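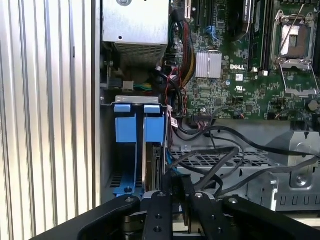
Dell tower, empty CPU socket: what to check before fitting a replacement processor

Posted by Santosh Pant, 3 Jul 2026

I have a Dell desktop tower open on the bench, on its side, with the old processor removed. The replacement is a used part from Bunstead, listed as the same socket and the same generation. The machine ran without faults until I took the old one out.

Before I close the load plate on the new chip I would like to confirm three points. First, whether the memory has to come out. Second, whether the hard drive can remain in its blue caddy with the cables attached. Third, whether the BIOS must be updated while the old processor is still available. The service manual I found covers removal in detail and says very little about refitting. 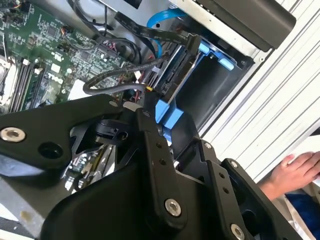
Drive caddy and cabling next to the board.

I have an ESD strap, isopropyl alcohol and a new tube of Ekulow thermal paste. The power cord has been disconnected since last night.

Gráinne Conneely

Memory can stay seated. The modules do not interfere with the socket and there is no electrical reason to pull them with the cord out. The same applies to the drive. Leave it in the caddy, but check that both ends of each cable are fully home before you close the case. Data connectors work loose easily when a hand goes past them, and the resulting "no boot device" message gets blamed on the new processor.

For the socket itself:

Hold the lever fully back and look across the contacts at a low angle under a bright light. All of them should reflect evenly. A dark spot or an irregular row means a bent contact or debris. Do not wipe the contact field with anything.

Lower the chip straight down with the notches aligned. It should sit flat under its own weight. If it rocks, lift it and look again. Do not slide it.

Close the load plate, then the lever. The lever needs noticeable force over the last part of its travel – this is normal on these sockets.

Clean the heatsink base before applying paste. Tighten its screws diagonally, a few turns each.

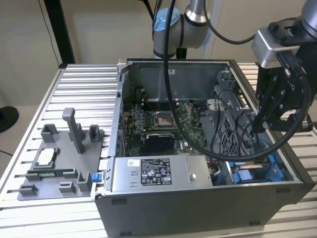

Tower on its side, socket open and facing up.

On the BIOS: yes, update first if the replacement's stepping is newer. Refit the old chip, flash, confirm the revision on the setup screen, then swap. I skipped this once and got a blank display until I put the original back.

Ruairí Costello

Just drop it in, same socket means it works. Never updated a BIOS in my life.

Norbert Doležal

Same socket does not guarantee support. Compare the part number with the processor list for your exact model. Check the rated power as well – the smaller heatsinks in these towers are not suited to every chip that fits.

Otherwise I agree with Gráinne. On first power-up expect a longer delay than usual while memory is detected. Leave it for nearly 2 minutes before assuming a fault. If the setup screen then shows idle temperatures near 80 °C, shut down and reseat the heatsink.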